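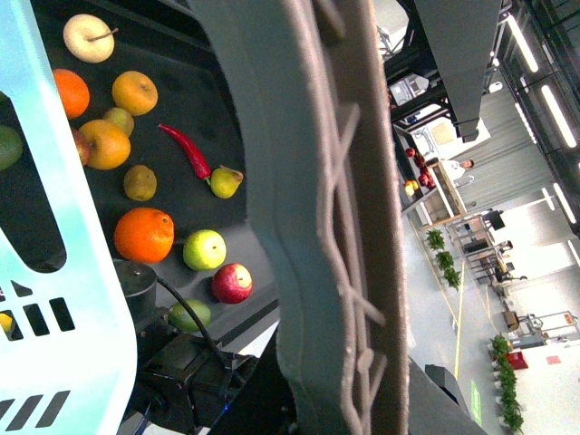
Figure 4-1. Mixed produce in the gray tray, with the slotted crate alongside.

4 Setting Up the Produce Sorting Station

This section covers placement of the tray and crate, loading of produce, sorting order, and end-of-shift cleaning. It applies to all Senard counter stations fitted with the dark gray tray. For stations with a recessed bin, use Section 5.

4.1 Before you begin

Have the following at the station:

- one dark gray tray, clean and dry
- one slotted crate for each class of produce to be packed
- crate liners, if soft fruit is to be packed
- a reject tub with a lid
- a stack of blank crate cards and a pencil
- two clean cloths, one damp and one dry

CAUTION: Do not use a crate with a cracked rim or a broken slot. Sharp plastic edges cut the skin of apples and pears, and the damage may not show until the fruit has been stored.

4.2 Placing the tray and crate

1. Wipe the work surface with the damp cloth, then with the dry one.

2. Set the tray down with its long side facing the operator. Check that it does not rock. If it does, turn it end for end and check again before using the leveling pads.

3. Place the crate directly beside the tray. The side wall with the large rounded cutout serves as the handhold and must remain within reach.

4. Close any gap between the crate and the tray. Small fruit such as limes can drop into a gap and be missed at cleaning.

5. Fit a liner if one is needed. Fold the top edge of the liner over the rim of the crate and press it flat.

NOTE: The slots in the side wall allow air to pass through the crate. Do not cover them with labels, tape or crate cards. A liner used with apples or citrus should be the perforated type.

4.3 Loading the tray

The tray is designed for a loose, mixed load. Fruit does not have to be lined up, but it should lie in a single layer so that each piece can be seen and picked up without moving another.

1. Empty the incoming container by hand. Do not tip it over the tray.

2. Place the heaviest fruit first. Large oranges and apples go down before pears, limes and kiwis.

3. Lay pears on their sides with the stems pointing away from neighboring fruit. A dry pear stem will puncture a ripe apple.

4. Place chili peppers last, in any open space across the middle of the tray. Leave the green stem attached. A pepper with a torn stem goes to the reject tub.

5. Stop loading when the layer is complete. Return the remaining produce to the incoming container and keep it covered.

CAUTION: Handle chili peppers with gloves if the skin is split. Change gloves before touching other produce, and do not touch the face or eyes.

4.4 Sorting order

Sort by kind first and by color second. Color alone is not a reliable guide in a mixed load. An orange-yellow apple can be taken for a small orange at a glance, and a yellow-green pear for a light green apple. Check the stem end and the skin texture whenever there is doubt.

1. Remove all chili peppers and set them in their own crate.

2. Remove citrus. Take oranges first, then limes. Look along the edges of the tray and behind the crate wall for limes that have rolled.

3. Remove kiwis and any other brown-skinned fruit. Press each one lightly with the thumb. If the mark stays, place the fruit in the soft class.

4. Remove pears, lifting from underneath. Do not lift a pear by its stem.

5. Sort the remaining apples into three classes: red, mixed red and yellow, and pale. Cream-yellow and light green apples both belong to the pale class unless the order sheet separates them.

6. Inspect the empty tray for leaves, loose stems and juice before reloading.

NOTE: Sites that pack to the Kummont order sheet use two apple classes only. In that case, combine the mixed and pale classes in step 5 and write "M/P" on the crate card.

4.5 Filling the crate

1. Lower each piece into the crate by hand. Do not drop or roll fruit over the rim.

2. Build the first layer from the side farthest from the handhold cutout. Keep the cutout clear so that fingers can pass through when the crate is lifted.

3. Check the slots after each layer. Small fruit may rest against a slot, but no part of it should project through. Turn or move any piece that does.

4. Stop at 85 percent of crate depth. Crates filled higher than this will bruise the top layer when stacked.

5. Complete the crate card and place it flat on top of the fruit. Enter the class, the count if the order sheet asks for it, and the packer's initials.

CAUTION: A full crate is a two-handed lift. Do not pull a full crate off the work surface by one cutout.

4.6 Stacking and holding

Stack crates of the same class together, with the handholds facing the aisle. Pears and kiwis must be on the top row. Hold packed crates at the station for no longer than 30 minutes before moving them to storage.

Keep crates of chili peppers on a separate shelf - peppers pass their odor to apples in a closed room.

4.7 Cleaning

Clean the tray after every 12 loads and at the end of the shift.

1. Remove all produce from the station and cover it.

2. Wash the tray in warm water with a mild detergent. Do not use scouring pads, which leave scratches that hold juice.

3. Rinse the tray and stand it on edge to drain.

4. Brush the crate slots from the inside outward. Citrus pulp dries hard in the corners of the slots and should be softened with warm water first.

5. Dry all parts fully before the next load.

Replacement trays and crates are ordered through the Nandthorpe parts desk. Quote the figure number and the station type. Changes to this section are recorded by Padmavathi Poduval.

Section 4 last revised Jan 31, 2022.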